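Notebook > Bench work > Brackets and panels
Last updated: April (parts list only)

1 March 2022

Bracket day again. I'm writing this up the same afternoon for once, partly so I stop relearning the same things and partly so whoever picks up the second batch for Diva doesn't have to dig through my pockets for notes. (I really did find last month's hole sizes on the back of a parking stub.)

Started with the box from Bassi. The plates came wrapped in brown paper, stacked flat, and they've done a better job on the outer profile than last time. The cutouts are still the weak spot. Inside corners had a fine burr on one face, the kind you don't see until it takes a thread out of your sleeve. Went over every one with the small half-round file and then the swivel deburring tool, and after an hour I liked the file better. The swivel blade chatters in tight corners and leaves little scallops, and then you're filing anyway! Long straight edges are a different story, it's lovely on those – one pull and a curl comes off like an apple peel.

16 plates in the box. I did all of them, then put two aside. One has a cutout that sits too near the edge for my taste, and the other has a dent on the long side where something got dropped on it in shipping, I assume. Neither is scrap. They can live on the test stand, where looks don't matter and there's no load to speak of. Both have an X in marker on the inside face, so please don't wipe it off with the others.

On the finish. I tried three ways of getting the grain to look the same from plate to plate:

Gray pad by hand, straight strokes. Best looking, slowest. You have to commit to the full length of the plate or you get a visible stop mark in the middle.

Gray pad wrapped around a wood block. Nearly as good and much easier on the wrists. The block does catch in the larger cutouts if you go across them, so go along.

1,000 grit, wet, after the pad. Waste of time for this job. It comes up shiny in patches and then every fingerprint shows. I spent far too long on one plate convincing myself it looked fancy and then took it right back down with the pad.

So block and pad it is. Wipe with Zasa afterward, clean rag, don't reuse the rag from the filing table (I did, and dragged grit straight across a finished face, and said some words).

Fit-up was after lunch. I wanted to look at the thing from below and not just from the front, where everything always looks fine. The underside is where you find out about the cutouts, whether there's room to get a driver in, whether the long edge runs true by eye. My neck has opinions about this part of the job. I should put a mirror on the shopping list.

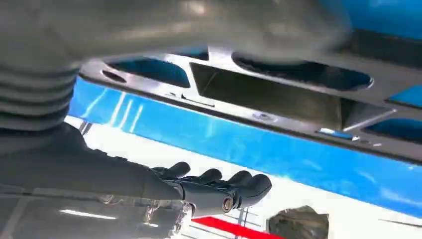 Bracket from underneath: the cutouts and the long lower edge. Blue panel also in view.

What I like from this angle is how the light goes across the brushed face. You can judge the grain better than you can flat on the bench, where the overhead tubes wash it all out. I went and got the desk lamp later and tried to get the same raking light at the bench and it helped a lot, so the lamp is staying at the filing table now. If you need it back at the desk, take the other one, the one with the bad hinge is fine if you lean it on the binders.

The blue. Clirner asked whether the panels on the Diva job could go a shade darker, and I keep going back and forth. Next to bare metal the bright blue looks crisp, and it makes it very easy to see an edge when you're peering up into a gap. A darker one would hide scuffs. I'd vote for leaving it alone, but I said the same about the gray handles and everybody likes the new ones, me included. I've put two painted scraps on the windowsill, one bright and one dark, with a plate offcut leaning between them. Have a look when you go by and put a tick on the card. No essays on the card please, it's a small card.

Fasteners, since I keep having to look this up. The 19 mm wrench fits the big nuts on the stand and nothing else we own, so it should live on the stand. I tied it there with a bit of cord. For the plates themselves it's the short hex driver, and do them all finger-loose first! I tightened one corner fully before the others were in and then couldn't work out why the last hole was off by half a hole. It wasn't off. I had just pulled the whole plate crooked. Backed everything out, started over, went in like butter.

Order that worked for me:

All screws in, a couple of turns each.
Push the plate down against the long edge and hold it there with the heel of your hand.
Snug up opposite corners.
Look from underneath.
Then tighten properly.

The temptation is to skip the looking and go right to tightening. I skipped it on the second try and had to redo that too, so there's my afternoon.

Burrs again, a side note. Check the screw holes from the back as well as the front. Bassi countersinks the front and leaves the back as drilled, and there was a tiny raised lip on a handful of them that kept the plate from sitting flat. A few twists with a large drill bit held in the fingers takes it off. Don't put it in the drill for this, it grabs.

Noise check: with the plate finger-loose there's a buzz if you tap the panel. Tightened, it's gone, just a dull thunk. I've been doing the tap test on everything now, including the file cabinet, which buzzes terribly.

Storage. The finished plates are on the second shelf, standing on edge in the old record rack with a sheet of paper between each one. Please don't stack them flat. They look so tidy flat, I know, but the slightest bit of grit and you get a lovely curved scratch right across the grain. The rack is a perfect fit by pure luck. If anybody sees another rack like it at a yard sale, grab it and I'll pay you back.

Things I didn't get to:

Rounding the corners on the test-stand pair. They're sharp enough to notice when you reach around.
Relabeling the drawer that says SHIMS and has been full of cable ties for as long as I've been here.
Ordering more gray pads. We're down to the one on the block and a ragged half.
Asking Bassi whether they'd tumble the plates before they ship. It would save most of a morning. I'm guessing they'll say yes and charge for it, which would still be fine with me.

One more for next time, gloves. The thin ones with the coated palms are great for handling finished plates and terrible for filing, the coating picks up filings and then you're basically wearing sandpaper. Two pairs, kept apart. I've written FILE on the cuffs of the dirty pair.

Swept the bench, emptied the filings tray, left the vise open a crack. The long file needs carding before anyone uses it, I ran out of steam. Card's hanging on the nail by the window.

Added in April: pads arrived, plus a new handle for the half-round file. The parts list in the front of the binder has both.

Contact the workshop desk | © 2022 Clirner bench notes | Back to top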